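Ticket nº 1291 -- Cellule Zandholm, table blanche
Objet : arrêts intempestifs côté four et rappel des règles de mise en place
Ouvert par : Sabine Reinholz
Suivi par : Boris Sokol
Statut : résolu, en observation jusqu'à samedi

Sabine, 9 h 20
Bonjour Boris, et merci d'avance pour ta patience, je sais que ta semaine est déjà bien chargée ! Depuis hier après-midi, le bras s'arrête en protection dès qu'il part vers la droite de la table. Le message est toujours le même, « effort anormal, axe 2 », et il faut acquitter à la main avant de repartir. J'ai relancé le contrôleur Tulstead deux fois, j'ai vérifié l'arrêt d'urgence, rien n'y fait. Vers la gauche et vers l'assiette, tout va bien, ce qui me laisse un peu perplexe.

Boris, 9 h 50
Bonjour Sabine, ne t'inquiète pas, on va prendre les choses dans l'ordre. Peux-tu me dire si la charge utile déclarée est bien celle de la pince montée en ce moment ? Et pendant que tu y es, envoie-moi une vue de dessus de la table telle qu'elle est, sans rien ranger s'il te plaît -- je préfère voir le vrai désordre qu'une table préparée pour moi.
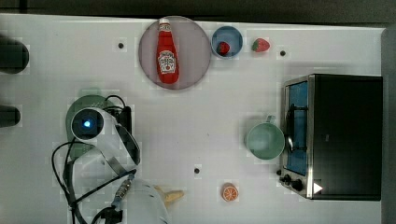
Vue de dessus, avant toute correction : four et tasse à droite, bras et câbles à gauche.

Boris, 10 h 35
Merci, ça m'aide beaucoup. Deux remarques, et je te promets qu'elles sont amicales. La tasse vert pâle est presque collée au four, du côté de la porte. Notre règle Zultia demande 8 cm libres devant toute porte que le bras doit ouvrir, et la poignée compte dans la mesure. Ensuite, les câbles font de belles boucles au-dessus de l'embase et redescendent vers le bord de la table. Une boucle n'est pas interdite en soi, mais elle doit rester hors du volume balayé par les articulations, et je ne peux pas en juger sur une vue fixe. Mets le bras hors énergie, puis fais-lui faire le trajet à la main, tout doucement, en regardant le câble qui porte le raccord tressé.

Sabine, 11 h 15
Trouvé ! Ce câble se tend en fin de course à droite, on le sent très bien sous les doigts. La charge déclarée, elle, était correcte. J'ai redonné du mou, refait l'attache avec un collier Hattori et déplacé la tasse. Le bol, les fraises et la bouteille de ketchup n'ont pas bougé, j'espère que c'est bien ce que tu voulais.

Boris, 11 h 30
Parfait, oui, laisse-les où ils sont, on compare mieux à disposition égale. Fais maintenant 20 cycles à vitesse réduite, personne à portée du bras, et note l'effort de l'axe 2 à chaque passage.

Sabine, 14 h 05
Cycles terminés, aucun arrêt, et l'effort a baissé d'environ 20 % par rapport au relevé d'hier. J'ai ajouté le contrôle des câbles à la fiche de début de poste, juste après l'arrêt d'urgence. Est-ce qu'on garde le ticket ouvert ?

Boris, 14 h 20
Gardons-le jusqu'à samedi, par prudence. Si l'axe 2 se remet à bouder, ne touche pas au seuil de protection et appelle-moi directement. Bon après-midi, et merci pour les relevés !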